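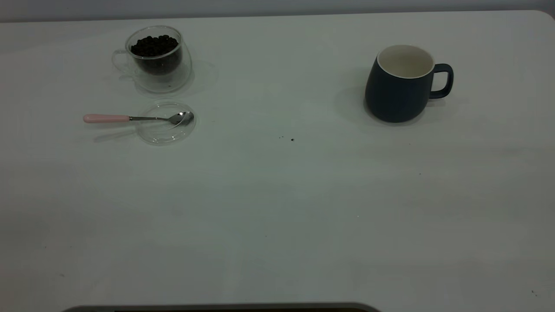 Coffee beans in a double-walled glass cup.

Kedadley Conference Center
Frequently Asked Questions for Groups and Organizers

Last updated May 12, 2025

Booking a Room

Who may book a room at the Center?
Rooms are open to businesses, nonprofit groups, public agencies, and private individuals. The person who signs the booking form must be an adult and must be present for at least part of the event.

How do I make a booking?
All requests are made through Sedeo, our online booking system. New users must create an account before dates can be viewed. Requests sent by email or left by voicemail do not hold a date.

How large are the rooms?
The Stundton Hall seats 465 in rows. The Paul Room is a boardroom with one fixed table and 12 chairs. Other rooms can be arranged in several ways, and their floor plans can be viewed in Sedeo under "Spaces." Posted limits are set by the fire code and cannot be raised for any event.

How far ahead may I book?
Dates for the coming calendar year open each November. Groups that used the Center in the current year may renew the same dates before the calendar opens to new users. Renewal notices are sent to the email address on the account, so please keep it current.

May I hold more than one date while my group decides?
You may place a hold on up to 2 dates. A hold that has not been confirmed when it expires is released without notice.

Fees and Payment

What does the room fee cover?
The fee covers use of the room during the hours booked, one standard furniture layout, basic lighting and sound, wireless internet, and cleaning after the event. Changes to the layout on the day of the event are charged by staff time.

Is a deposit required?
Yes. The deposit is due when the booking is confirmed and is applied to the final invoice. A separate damage deposit may be required for events with a stage, a dance floor, or outside equipment.

What happens if I cancel?
Cancellations received at least 90 days before the event receive a full refund of the deposit. After that point the deposit is kept, although it may be moved once to another date in the same calendar year - subject to availability. Cancellations must be entered in Sedeo by the account holder.

Do you offer a reduced rate?
Registered nonprofit groups may apply for the community rate. Proof of status must be uploaded with the request. The rate cannot be added after an invoice has been paid.

Food and Drink

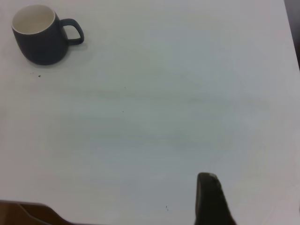 Dark mug on a white tabletop.

May I bring my own food?
Packaged snacks and cold items are allowed in all rooms except Stundton Hall. Hot meals must be supplied by a caterer on our approved list. The list is posted in Sedeo and is reviewed each year.

Is coffee service available?
Coffee and tea may be added to any booking. Orders are placed by the half day or full day, and final numbers must be given with the catering form. Please list any dietary needs on the same form.

Is alcohol permitted?
Alcohol may be served only by a licensed caterer and only in rooms marked for that use. A copy of the license and proof of insurance are required before the event. Sales by the glass need separate written approval.

On the Day

When may we enter the room?
Entry begins at the start time on your confirmation. Time for setup and cleanup should be included in the hours you book.

Where should guests park?
Guests may use the east and north lots. The spaces along the front drive are for drop-off and for vehicles with accessible permits. Buses must be listed on the booking form so that a space can be assigned.

Are the rooms accessible?
All public rooms have step-free access. Hearing loops are fitted in Stundton Hall and the Paul Room. Requests for sign language interpreters should be made when booking - the Center can supply contact details, but the cost is paid by the organizer.

May we put up signs or decorations?
Free-standing signs are welcome in the lobby. Tape, tacks, and nails may not be used on walls or doors. Candles, confetti, and smoke machines are not allowed.

What should I do about lost property?
Items found after an event are held at the front desk. Claims may be made in person or through the "Contact" page in Sedeo.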